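Every spring somebody tells me that teaching a robot is about to get as easy as playing a video game. You put a person at the controls, the person does the chore, the machine copies. In April it was Gyu-bin Song's turn to tell me, over lunch at Limside, and he had numbers. One operator, 31 runs of the same tidying job, all done before the coffee got cold.

I don't doubt the runs. I doubt what he thinks they contain.

Watch someone drive an arm through a rendered bedroom for an hour and you notice how much of the work is getting out of trouble. They come in too low, back off, turn the wrist, come in again. The software keeps all of it. Su-bin Shin, who has driven more of these sessions than anyone I know, says her first 18 runs on any new task are mostly a record of her learning the controls. They go into the pile with the rest. Gyu-bin calls that variety. I'd call it noise until someone shows me otherwise. 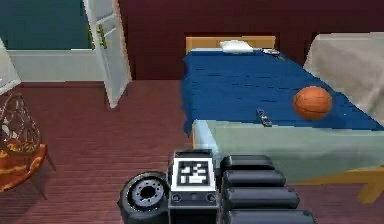
And then there is the bed. People who don't make beds for a living think of a bed as a flat place where things sit. A basketball on a bedspread is a different problem from a basketball on a floor. The cloth gives, the ball rolls toward the dip, and a remote control half sunk in a fold has no clean edge to get a finger under. A simulator has to decide how much of that to bother with, and the answer is usually "not much." So the operator learns to please the simulator, and the robot learns to please the operator. Two steps away from my bedroom already.

Joon-young Hong's answer to this is hand guiding. Grab the real arm, pull it through the motion, save it. I like that better, but I tried it at Zernport and my shoulder hurt for 2 days. I also found that I was doing half the job with my eyes and my other hand, neither of which the arm knew anything about. It got a lovely smooth path to a spot where a cup used to be.

What I want from the people selling this stuff is dull. Tell me how many runs you threw out and who decided. Move the ball to the other side of the bed and run it again – with the operator out of the room. Eun-ji Shim asked for that last part in a meeting and was told it was planned for the next phase. I've been through 3 next phases now, and I'm still picking things up off the bed myself.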